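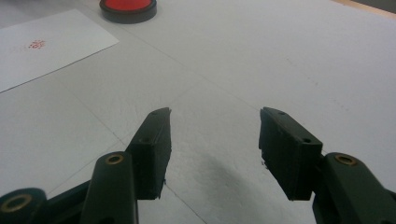

*A sheet of white paper with a small cluster of red dots on a white tabletop.*

# How to Sew a Three-Hole Pamphlet Notebook

A pamphlet notebook is one stack of folded paper held to a cover with a single length of thread. It takes half an hour the first time and ten minutes after that. The steps below make a notebook of 32 pages, half the size of a letter sheet.

## What you need

- 8 sheets of letter-size paper, ordinary printer weight
- 1 sheet of heavier paper for the cover
- Linen or waxed cotton thread, 27 inches
- A blunt needle with an eye that fits the thread
- An awl or a large pushpin
- A bone folder, or the back of a spoon
- A ruler, a pencil and a sharp knife
- An old phone book or a piece of thick cardboard to punch into

Sewing thread from the drawer is too thin and will cut through the fold. If it's all you have, double it and run it over a candle stub.

## Check the grain

Paper bends more easily in one direction than the other. Bend a sheet gently, first the long way and then the short way, without creasing it. The direction with less push against your hand is the one that runs with the grain. A fold made with the grain lies flat. A fold made across it looks rough and tends to spring open.

Most letter paper has the grain running the long way, and this notebook folds the short way, so you will be folding across it. For a small notebook that's fine. If it bothers you, buy short-grain paper. Zerlow sells it by the pack.

## Fold the pages

1. Fold each sheet in half, short edge to short edge. Line up the corners before you press anything.
2. Run the bone folder from the middle of the fold out to each end.
3. Nest the folded sheets inside each other and tap the fold on the table until they are even.
4. Fold the cover the same way and wrap it around the outside.

The inner pages will stick out a little at the front. You trim that at the end.

## Punch the holes

Open the stack to the center and lay it over the phone book. Mark the middle of the fold in pencil, then make one mark 3 inches above it and one 3 inches below. Push the awl straight through each mark, all the way through the cover. Hold the sheets tightly while you do this. If they slip, the holes won't meet and you'll have a hard time with the needle.

## Sew

1. From the inside, go out through the middle hole. Leave a tail of 4 inches.
2. Come back in through the top hole.
3. Run down the inside, past the middle, and go out through the bottom hole.
4. Come in again through the middle hole. Take care not to stab the thread that's already there.
5. Set the two ends on either side of the long stitch. Pull them snug, along the fold and never straight up, which tears the paper.
6. Tie a square knot over the long stitch and cut the ends to half an inch.

## Trim

Press the notebook under a few heavy books overnight. Lay the ruler along the front edge, hold it down hard, and make several light cuts with the knife. Put a fresh blade in first. The cover takes the most passes, so cut with it on top.

For a longer notebook use five holes and add 6 inches of thread.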